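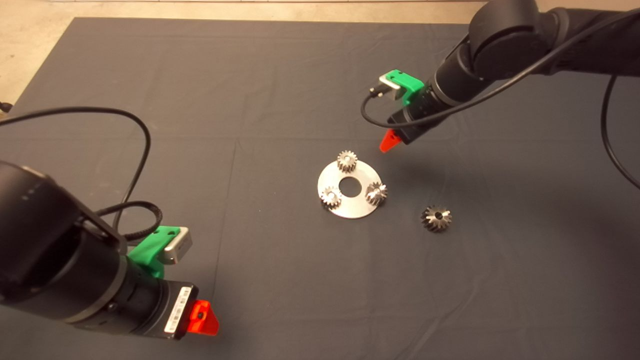

The Holov twin set is the pair of wrist kits I sell the most of, and it's also the one I get the most email about, so I've rewritten this page to cover how I set up my own bench and what I do to keep it running. Each kit is a printed gripper finger set, a camera bracket and a bag of screws, and you need one kit per arm. The fingers are the red-orange ones and the brackets are green, and yes, I picked the colors on purpose! Orange shows up against a dark gray mat and against steel parts, so when you're squinting at a video feed trying to work out where the tip is, you can find it. Green is just what tells me at a glance which printed part belongs to the camera side. I've been asked for all-black sets a few times and I'll print them if you ask nicely, but you'll be sorry the first time you try to pick up a gear.

I build and test everything on a plain table with a fabric mat on it. The gears and the round plate are my standard test job - set the small spur gears around the hole in the plate, then bring the bevel gear over. It's a mean little job for a gripper, which is why I like it. Shiny parts, small teeth, nothing soft to grab. If a finger is a hair crooked you'll know within a few minutes.

What you get

Printed fingers with the screw hole already cleaned out, a camera bracket, screws for both, and a spare screw of each kind (you will drop one, everybody does). Cameras are not included. The bracket takes the small rectangular metal-cased modules that most people are already using. If yours is a different shape, send me the measurements and I'll tell you whether the bracket can be stretched to fit. Arms aren't included either. I do get that question.

Fitting the fingers

Power the arms down before you start, and let them rest on something. I keep an old cushion for this. An arm that loses power while it's up in the air is going to come down, and the fingers are the first thing to hit the table.

Take the old finger off and wipe the seat it sits on. I mean really wipe it. Half of the "my finger came crooked" emails I get end with somebody finding a crumb of old plastic behind it. Push the new one on until it's flat against the seat, start the screw by hand, and then go in with the driver. Snug is enough. The screw bites into metal but the head presses on plastic, and if you lean on it you'll crack the part around the hole. I've cracked plenty.

Then close the gripper slowly and look at it from the side and from straight above. The tips should meet flat. If they meet at the front and gap at the back, back the screw off a bit, press the finger down with your thumb and tighten again. Do both arms before you turn anything on. I used to fit one, get excited, play with it for an hour, and then wonder why the two arms felt different.

Fitting the bracket and camera

The bracket goes on top of the gripper body, with the camera looking out past the fingers. Put the camera in the bracket first and then put the bracket on the arm. Doing it the other way around means holding a tiny screw over a joint with a lot of gaps in it, and Henrik Baumgart, who buys these for his workshop in Urncombe, once had to take a wrist half apart to get one back.

Before you tighten the last screw, look at the live picture. You want the fingertips in view and a good bit of the table past them. If the tips are hogging the picture, tilt the camera up a little. I set the left one, then the right, then go back to the left again, and that third pass always turns out to be worth it.

Don't cover the sticker on the side of the gripper body when you route things. You'll want that barcode when you order a replacement or ask the maker for help, and reading it through a cable tie is no fun.

Cables

Okay, cables. This is where most of my repair mail comes from.

The camera cable is thin and the plug is small, and the wrist turns a lot more than you think it does. If the cable is tied tight to the arm it'll look beautiful and it will pull the plug out by the end of the day. So I leave a big loose loop. It looks messy. I've had people write to tell me it looks messy! But a loop that swings in a wide curve away from the arm hasn't cost me a camera yet, and the tidy version cost me 2 in one February.

How I do it: plug the camera in, turn the wrist all the way one direction by hand, then all the way the other, and see how much cable it wants. Give it that plus a hand's width. Then put the first tie on the arm, well back from the wrist. Never tie to the gripper itself. A coiled cable is nice on the arm that does more of the turning, and a plain one is fine on the other.

The thing to watch for is a loop that sags down in front of the camera or drags on the mat. If it drags it will sooner or later flick a part off the table, and small gears roll a surprisingly long way on a hard floor.

The mat

I don't sell the mat but I get asked, so: any plain, dark, flat fabric. Shiny vinyl throws the light back into the cameras and the metal parts get lost in the glare. Mine came folded and it still has the fold lines in it, and I've quit ironing it. Faint creases don't bother the grippers when the parts are as heavy as steel gears. What does bother them is a raised wrinkle, which will tip a small gear over just as you go for it, so smooth the mat out from the middle before a run and leave the old creases alone. Rohani Manurung uses a rubber-backed one over at Hutapea and swears by it. I tried it, liked it, and then got oil on it, so there we are.

Looking after it all

I go around the bench every 7 days when it's in regular use. It isn't much of a job:

Wipe the finger faces with a dry cloth. If you've been handling oily parts use a little dish soap and water on the cloth, and let them dry before you close the gripper. No acetone, please, it goes after the plastic.

Put a driver on every screw. You're feeling for one that turns easily. If the same one keeps working loose, put a tiny dab of removable threadlocker on it, on the screw and well away from the print (some threadlockers make printed plastic go brittle, and Zixuan Jin found that out for me with a whole batch of brackets, sorry Zixuan).

Look at the bracket where it meets the gripper body. A pale line across the green is the start of a crack. It'll hold for a while, but the camera will have a shake in it that you can see on the feed, and you may as well swap it now.

Wiggle the camera plug gently. It should feel like it's holding on to something.

Run a thumb along the tip of each finger. Metal gears chew a little notch into the edge over time. A light notch you can take down with fine sandpaper. A deep one means a new finger, and change both on that gripper together so they wear the same.

On my bench, with steel parts, a set lasts up to 60 days of proper use. With foam, fabric or cardboard I honestly couldn't say, mine have never worn out that way.

When something's off

If one arm picks fine and the other keeps slipping, swap the fingers between them before you touch any settings. If the slipping follows the fingers, you've found it. If it stays with the arm, check that the gripper closes all the way and that the seat is clean.

If the picture cuts out only when the wrist turns, it's the cable or the plug. Move the wrist by hand with the feed up and watch for the spot where it drops. Nine times out of ten the loop has been pulled too short somewhere behind the elbow.

If the picture is steady but the view has crept, the bracket screw is loose. Re-aim it against something you know. I set the round plate down in the same place each time and line the camera up on the hole.

If a finger has snapped at the screw hole, it was overtightened, and I'll still sell you a single one, no need to buy the set. Just tell me which arm it's for and whether it's the older Hirard pattern or the current Holov one. They look very alike, but the Hirard hole sits a touch farther back and you can't make one fit the other with a file (Elfriede Böttcher tried, and sent me the pieces).

Ordering

I print to order and test every set on the gears before it goes in a box, so give me a few days. If you want mixed colors, put it in the notes. Send a photo of your wrist joint if you're not sure what you've got and I'll tell you which pattern to buy.

Filed under: Grippers & Fingers / Camera Mounts / Bench Upkeep

Contact Annelore Sauerland | Page updated September 21, 2026 | © Holov Bench Parts | Back to top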